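5.3 Loss of grip during two-arm plug insertion

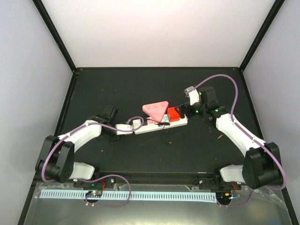 Figure 4. Plug task on the two-arm cell. The left gripper holds a white plug against the left end of the power strip; the right gripper holds the red block on the right portion of the strip.

The most serious fault in the study came from the plug task. In this task the left arm brings a small white plug to a power strip while the right arm closes on a red block farther along the strip and keeps it from sliding (Figure 4). Each arm has its own controller. The two share a clock and a task state, but neither reads the joint currents of the other. We had judged this to be enough for slow contact work, and it had been enough in the earlier block-stacking and sorting tasks.

The policy was trained with the Prudari toolkit and run through Climo, our scheduling layer, which passes target positions to both arms and logs what comes back. Of 615 attempts at the plug task, 28 ended in a protective stop. We went through the logs of all 28. In most of them the left arm met more resistance than its limit allowed, stopped, and held its position as designed. An operator released it and the next attempt began.

Six of the stops were different. In these, the right gripper opened while the left arm was still pushing. With nothing holding it, the strip moved, the left arm followed its target, and contact force rose again when the strip reached the end of its travel. In the worst case, on 9 June 2022, the left wrist was driven far enough out of line to crack a finger mount. The operator, Ingeborg Buschmann, pressed the emergency stop before the arm reached the wall. Her hands were outside the cell and no one was hurt.

Our first explanation was wrong. We assumed that the policy had learned to let go early, and we spent several days looking at training episodes in which the human operator released the block too soon. Removing those episodes and retraining did not change the behavior. The cause was found by Evaristo Solís, who compared the Climo log with the raw bus traffic from the right arm. The open command never came from the policy. The gripper driver was reporting a brief overcurrent, dropping torque to protect its motor, and then restarting in its default state, and in that driver version the default state was open. Climo received the overcurrent message but filed it as a warning, so the left arm was not told.

The overcurrent had a simple source. A long hold on a rigid object keeps the gripper motor near its limit, and the plug task has longer holds than any other task we ran. A slow insertion made the hold longer still. This also explains why the fault appeared late in a session, when the motor had already warmed up.

We made four changes. The gripper driver now restarts in the last commanded state. Hold torque is reduced once the jaws have closed and the position is stable. Any overcurrent message from one arm stops both arms. Last, the left arm may not push unless the right gripper has reported a closed position within the current control cycle. The third change costs some throughput, and we accept this.

With the changes in place we repeated the Duggan and Bromar test sequences, which had produced the fault most often, and the right gripper did not open under load in either. We did not repeat the full set of attempts, and the result should be read with that in mind. Stops for high insertion force still occur at the left arm. They are a matter of plug alignment and are discussed in the next section.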